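Matness hallway runner in Trornomus: a long review of a long rug

May 17, 2020

I never meant to become a person with opinions on hallway runners. We've had bare boards in the hall since we moved in and I liked them, right up until the dog got old and started skating along them on the way to his dinner. Plus everyone's home all day at the moment and the noise was doing my head in. Every trip to the kettle sounded like a horse going through a school hall. So I started looking at rugs on the Clarkeo site one night with a glass of wine, which is how most of my furniture gets bought.

The one I ended up with is the Matness flatweave runner, the 3000 mm length, in a colour they call Trornomus. Don't ask me. It's a sort of brown-green with a bit of rust through it, like wet gum bark, and I absolutely love it. I'd also had my eye on a wool one from Le Goff (gorgeous, thick as a sheep) but the door to our bathroom opens over the hall and there's bugger all clearance under it. If you've got the same problem, go and measure yours with a ruler before you fall in love with anything fluffy.
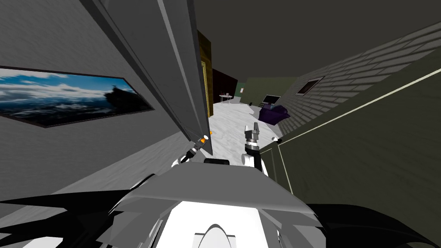
Matness list their runners by length first and width second, so read the listing twice, because I very nearly ordered the wider one. You want some floor showing down both sides or it looks like you've had carpet put in by someone who ran out of carpet. In a narrow passage the walls need to do something as well, and a wide landscape in a thin dark frame, all blue sky and cloud with a dark bit of rock down one end, is exactly the sort of thing I'd put over a runner this colour. The blue stops all that brown getting gloomy. We've got a mirror in ours at the moment and all it reflects is the coats, so I'm on the hunt.

Delivery and unrolling

It came rolled in plastic on a cardboard tube, left on the verandah, no knock. The plastic was a pain to get off and I'd suggest scissors over a Stanley knife for obvious reasons. The tube is really solid and has already been claimed for a craft project.

It smelled a bit like a new tent for the first couple of days! I hung it over the clothesline for an afternoon and that sorted most of it. The ends curled up something shocking though. I rolled them back the other way and sat the dictionary and two cast iron pans on them overnight, then had to do it all again on the kitchen end, and now it lies flat. Matness say on the label to leave it alone and let it relax on its own. I gave it until lunchtime.

Getting the colour right

My one real gripe with the Clarkeo listing is the photos. On my laptop the rug looked nearly orange, on my phone it was khaki, and in our hall it's somewhere in the middle, depending on the time of day. Mornings it's green. At night with the light on, the rust comes up and it looks like a completely different rug (a better one, I reckon). Our hall has no window to speak of, so the ceiling light is doing all the work, and I'd never given a moment's thought to how much the fitting matters until I had something worth looking at on the floor. 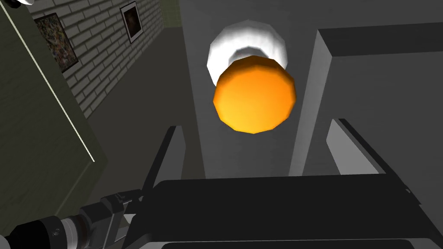
Orange globe, white base, grey ceiling.

I swapped our bulb from a cool white to a warm white and the difference was ridiculous. Under the cool one the Trornomus went a flat, swampy sort of colour and you could see every bit of dog hair. If you're ordering from the same range and your hall is lit cool, have a look at their charcoal, or change the bulb first and decide after. They'll post you a swatch if you ask through the contact form. I didn't ask, I was too impatient, but a friend did and hers turned up in the same week.

Does it slip?

Yes. By itself on polished boards it slips, and I want to be really clear about that, as the listing says "suitable for timber floors" and leaves it there. The first morning I came round the corner in socks and took the whole thing with me, bunched up against the laundry door like a concertina. There's no backing on it at all.

So you need the underlay, which is another $39 and isn't mentioned until you're at the checkout. Cheeky. It's a waffly rubber mesh and you cut it to size yourself. Mine came wider than the rug and I trimmed it a couple of fingers short on every side so it doesn't peek out. With that under it the runner hasn't budged, and the dog trots up and down it like he's been given his own footpath. I'd have paid the money just for that, but I do think it should be in the box.
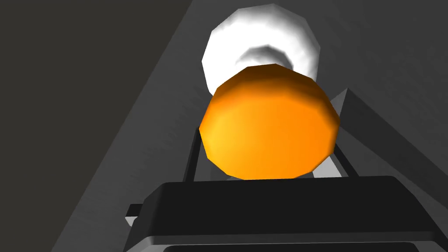 Cleaning it

Flatweave is so much easier than pile. I vacuum it with the brush head turned off, since the spinning bit grabbed a loose thread near the end and I had a small heart attack. Snipped the thread level with scissors and it hasn't run any further. Every so often I drag the whole thing out the back and whack it over the rail, and the amount of dirt that comes out of a rug that looks clean is something I'd prefer not to know.

It's had one proper spill so far, a fair slosh of tea with milk. I blotted it with an old towel, then dabbed with cold water and a tiny bit of wool wash, and I can't find the spot now. The pattern hides a lot. You could do terrible things to this rug and get away with it. It's not machine washable, by the way, whatever the comments under the listing say, and the label has the little crossed-out tub on it.

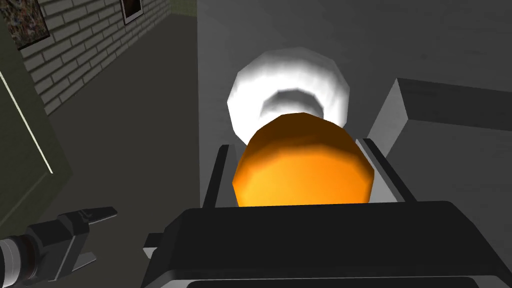
Image credit: Clarkeo

The edges are bound in a cotton tape that's a shade darker than the rug, and the stitching is neat all the way along except for one corner where it wanders off a bit. I noticed it straight away and haven't noticed it since. The old Le Goff mat we have at the back door is finished much better, but it also cost more for something you wipe your boots on.

Would I buy it again? I would, and I've got the short one in my cart for beside the bed, same colour. Four stars out of five, with the missing one for the underlay business. Clarkeo had it on backorder when I last checked, with more due in June. If you email them about it, quote item 2603, as there's an older version with fringing that comes up first in the search.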